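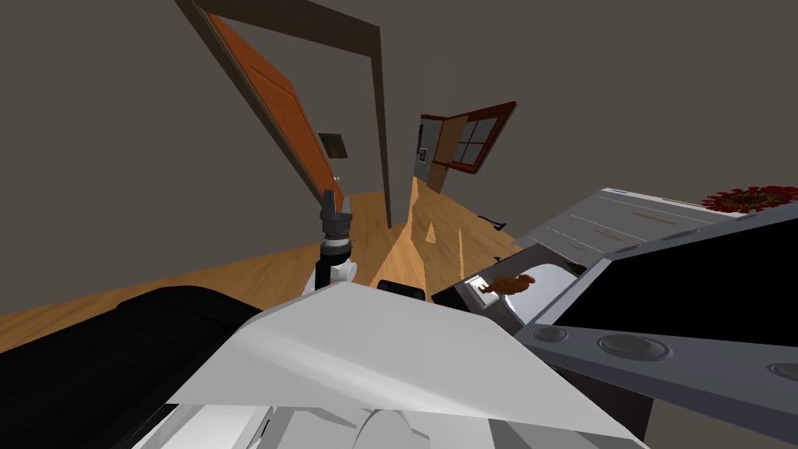

I have used Cloltel for one full council campaign and part of a second one, so I think I can now say something fair about it. It is a canvassing app: you load a list of addresses, divide it into walks, and the people who knock on the doors write the answers in their phones. I am not paid by the company and our group bought the normal licence.

First a little about us, because it matters for the judgement. We campaign in Lunness ward, at the east side of Hedden, and we do not belong to any of the big parties. Our ward has 4,000 addresses. Before Cloltel we had paper sheets on clipboards, and one spreadsheet which only Mamta Dwivedi understood. It worked, but every Monday evening she typed until very late.

**Setting up**

The import took me one afternoon. The app wants the street name and the house number in separate columns, and our list had them together. The help page mentions this only at the bottom. After I had repaired the file it went in without errors, except for flats. Flats are the weak point of this product. If a building has one entrance and many doors, Cloltel puts them in the order of the list and not in the order of the floors, so you go up, then down, then up again. You can drag them by hand to the right order. I did it for two towers and then I stopped.

Making the walks is much better. You draw a line with your finger on the map, and the app tells you how many doors are inside. We found that 20 doors is a good number for a new person and twice that for somebody with experience.

**On the street**

The main screen has big buttons and few words. Not at home, supports us, undecided, against, do not call again. You can add a note, and you can change the questions for each campaign. I asked only two: how do you plan to vote, and what is the first thing you would repair in the ward. The second gave us more than I expected. In two streets behind the old bus depot people talked only about the lighting, and we wrote a separate leaflet for them.

Without a signal the app keeps the answers and sends them later. This I tested on purpose, with the phone in flight mode during a whole walk, and all of it arrived. Nuwan Miah had a different experience with an older phone: the app closed itself and he lost the last 5 doors. He went back and knocked again, and one man was not very pleased.

The battery goes down quickly when the map is open. Bring a charger, or keep the list view, which I like more in any case. 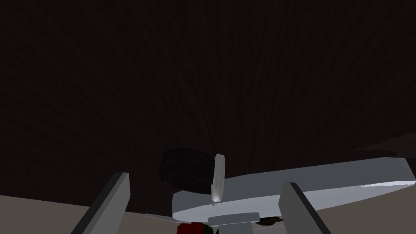 *Dark brown surface, two grey gripper fingers at the bottom.*

**The numbers afterwards**

For me this is the best part. In the evening you open the report and see which streets are finished and how many conversations you had. It counts a conversation only if at least one question was answered, so you cannot make yourself happy with doors where no one opened. By the end of the first campaign we had nearly 1,000 conversations. We lost the seat anyway, by a small margin, and I do not blame the app for it. Our mistake was that we started in the easy streets, where people already liked us, and came to the difficult ones in the last ten days.

I should also say that the support scale is too simple. "Undecided" means in practice three things: I have not thought about it, I do not want to tell you, and please go away politely. We agreed between us to write one letter in the note field, and it helped, but the report cannot sort by notes. I have asked the company for this feature two times. They answered kindly both times.

**Privacy**

Please read this part before you buy. The standard setting lets every canvasser see the full history of an address, also the notes from other people. I do not think this is right. A person who tells you at the door about her illness does not expect that it is read by six others. You can close it under Roles, then History, and you should do it on the first day. Deleting a person's record on request is easy and takes one minute. Exporting a record for somebody who asks to see it is more complicated, and we needed help from support.

**Training**

There are videos, a bit fast. I recommend the short printed guide by Jankauskaitė, which is made for any canvassing app and costs very little. It has a good page on what to say in the first ten seconds. New people in our group read that page, go out once with a partner, and learn the app on the way -- normally they stop asking me about the buttons by the third street.

**Price**

You pay per month and per campaign, not per user, so for a group like ours it is acceptable. For a very small group, with one or two streets to do, I would stay with paper. You can pause the licence between elections and your lists remain, but the pause must be requested by e-mail and we paid one month too much because of this.

**My marks**

- Map and walks: very good
- Work without a signal: good, with care on old phones
- Flats: poor
- Reports: very good
- Privacy: acceptable after you change the settings
- Support: friendly, slow at weekends

We have renewed for the by-election in November. The update of 22nd August promises a new screen for flats, and I will add a note under this review when I have tried it in the towers.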